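Automation at work: what changes for the staff?
Project report, second draft
September 4, 2022

Our group looked at Hunen, a firm that packs ready meals, and at what happened to the people on the line when a robot arm took over part of the picking. We also looked at how the arm gets trained, on a bench with a toy kitchen and toy food.

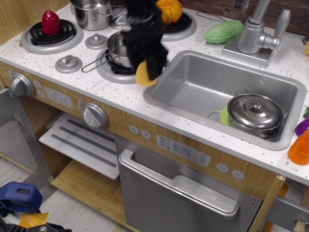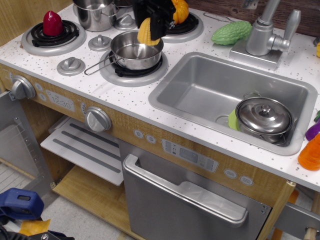 A gripper holding a yellow toy piece over the play kitchen, both times.

Background. Hunen started with the Saludo system in February. Before that all picking was by hand, 24 people over two shifts. Target was 1,000 trays a shift. The best week by hand gave 594, so the target was never realistic and most of the staff we spoke to said so, some quite loudly.

What the arm does: picks up one item, moves it, puts it down. Same again. What it doesn't do — clear a jam, spot a bruised pepper, wipe down, talk to the driver. Those jobs stayed with people and nobody had written them down anywhere before, which made it hard to compare hours. We tried to make a table but ran out of time.

Changes for staff. No one lost their job in the first months. But jobs got different. Pickers became minders, more standing and watching, less lifting. Sore wrists down, according to the shift leads. Boredom up. Several people said they missed working side by side, as the arm sits where two of them used to stand. Breaks are now set by when the arm is stopped and not by when you're tired, this came up in nearly every interveiw.

Training was 30 minutes per person, from the supplier, Wustard. Too short. Staff learnt the stop button and the restart and not much else, so every small fault means a phone call. Older staff were not slower to learn btw, we had expected that and were wrong.

Pay — same rate as before. The union rep thinks minding should be a higher grade. Management at the Cakmont site says it is under review. We could not get a date.

Weak points of our work: one firm only, short interviews, and we only saw day shift. Night shift might say somthing else. We have asked to go back, and the questions for that visit are in the appendix.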